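Kitchen > Tips > Counters and Tabletops

Keeping a pale work surface looking decent

My mother-in-law had a white kitchen table for most of her married life and it never had a ring on it, and I have been trying to live up to that table ever since! Light surfaces are lovely to work on (you can see every crumb, which is a blessing and a curse) and they don't need much fuss if you get to things early.

For everyday wiping I use warm water with a small squirt of dish soap, on a soft cloth that has been wrung out well. Go over it again with plain water, then dry it with a towel. Soap left behind turns into that dull film people blame on the table.

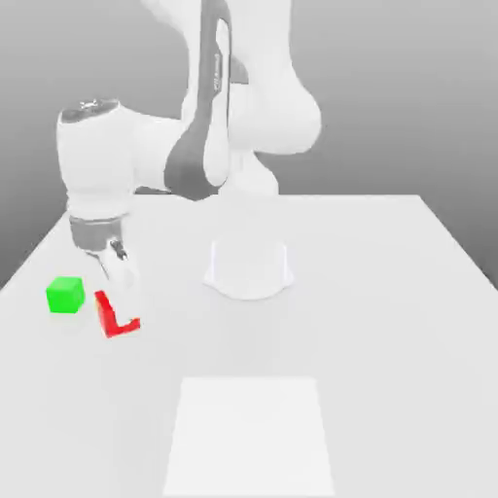

Page last changed: Apr 8, 2013

Tea and coffee marks come up with a paste of baking soda and water. Lay it on, leave it while you wash the cups, and lift it off gently. Please don't scrub, however tempted you are. Turmeric is a stubborn one, and I've had to go back to the same spot 2 evenings running before it faded.

Keep scouring powder and green pads for the oven racks. Hot pans go on a trivet, always, even if it's only for a second while you hunt for the lid. And try anything new underneath or in a back corner first, vinegar included, as some stone doesn't care for it at all.

Questions or tips of your own? Write to Kyriaki Tzavaras, Folitz Household Pages | © Folitz | Back to top

This site uses cookies. By reading on you accept them. OK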